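Wesside teleop demos, July update for Zimgate

Target 1000 demos, 913 recorded so far. 39 thrown out, mostly operator let go of the leader arm too early. Mouse-in-bin task is the bulk of it now. Wenjie Long and me (Jinfeng Hao) trading shifts on the controls.

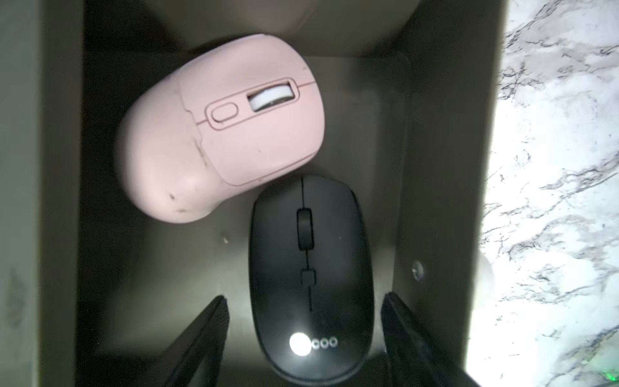
Slowest part is still lining up the fingers when two items touch. New operators overshoot, then back off, and the policy copies that. Re-recording 103 of the early ones with slower aproach. Need a yes on the extra operator hours before we start the Sodanen set.

Last updated: July, 4:40 pm
Contact: Jinfeng Hao, Wesside | © Wesside | Back to top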